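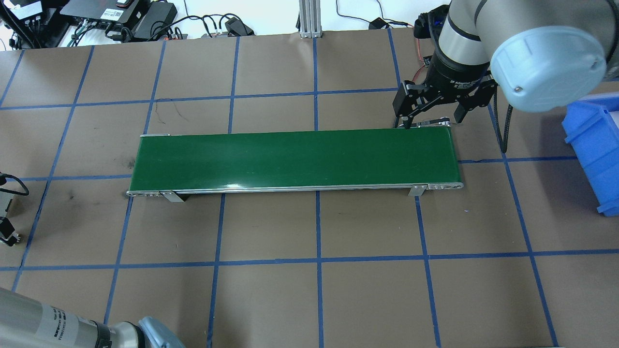
Why pay for evening classes at all when so much is free online, one reader of our last report wrote to ask. We have kept the question in mind while putting this one together, and the section on attendance is the closest we can come to an answer.

Kisbridge Evening Classes
Progress report to the Plurora Fund
22 Jun 2022

Summary

The spring term ended on schedule. We offered 19 courses for adults, all in the evening, and two of them were new. Learners signed in for a total of 3,033 hours of class time. Spending is within the budget you approved, apart from a small overrun on printing, explained under Money.

Courses

The basic math and written English courses filled first, as they did last year. Bookkeeping had a slow start. We had listed it under "Business," and people looking for help with household accounts or a side job did not find it there. After we moved it to the front page of the course list, the remaining seats went quickly.

The two new courses were Reading a Lease and Spanish for Health Workers. The lease course ran long every evening because learners brought in their own paperwork, and the tutor did not want to turn them away. In the fall it will have a longer slot. The Spanish course worked well for people on day shifts and poorly for everyone else. Several learners on rotating shifts missed so many sessions that they could not follow the later units.
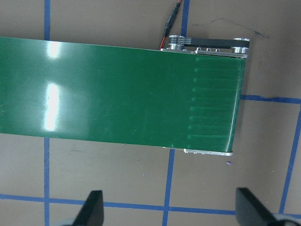

Attendance

Most people who quit did so early in the term. We called everyone who missed two sessions in a row and asked what had happened. Work schedules came up most often, then child care, then the bus. The last bus toward Costine leaves before our later classes end, so learners who live out that way either leave early or depend on a ride.

We tried starting the Costine learners' classes earlier in May. Attendance improved for people who live there and fell for people coming straight from work.
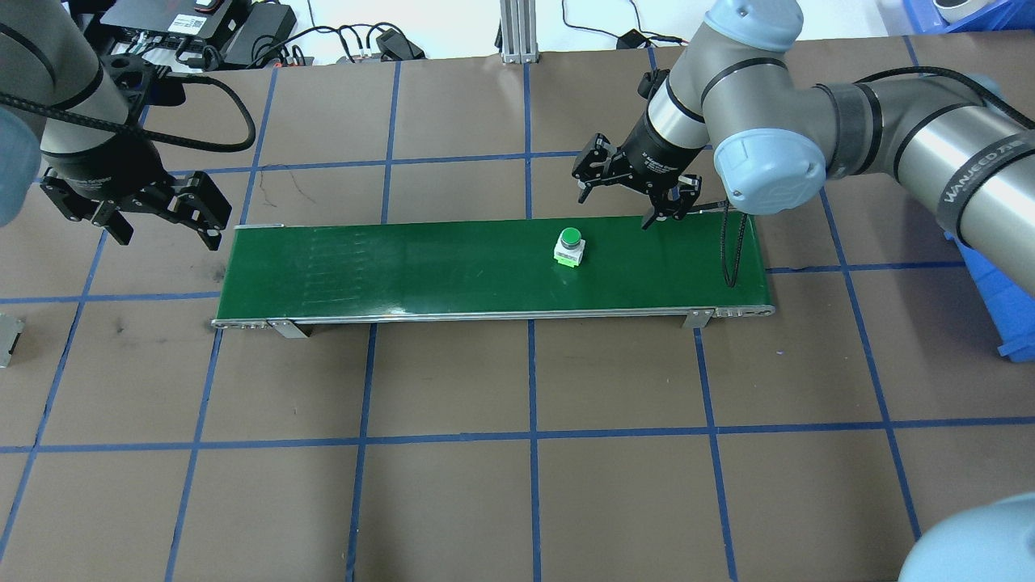 Neither start time suits everyone, and for the fall we plan to run the basic math course twice, once at each hour. We considered doing the same for written English, but the tutor is not free for the earlier slot.

Learners who stayed told us on the exit form that a set time and a person to ask were what kept them coming. A good number had tried to study the same subject alone and stopped.

Money

Tutor pay is the largest item and came in as planned. Printing went over by $400. The math workbook we had been using went out of print, and we had to make our own packets and have them copied at Boonyarit Print. We covered the difference from the supplies line. The packets can be used again in the fall with small corrections, mostly to the unit on percentages, where the answer key had errors.
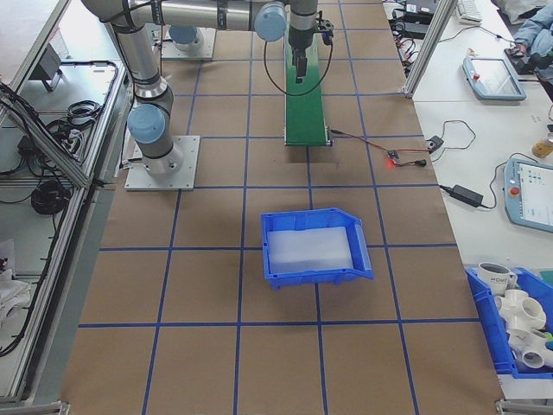

Will the fall term need more money than the spring term did?

The second math class adds tutor pay, and we expect to meet that cost from what we save on printing and from closing the poetry course, which had too few sign-ups. We are not asking for a change to the grant.

Next steps

The fall course list goes to the printer once the tutors have confirmed their evenings. We still need a tutor for the citizenship test class. We have also written to the bus company about the Costine route and have had no reply so far.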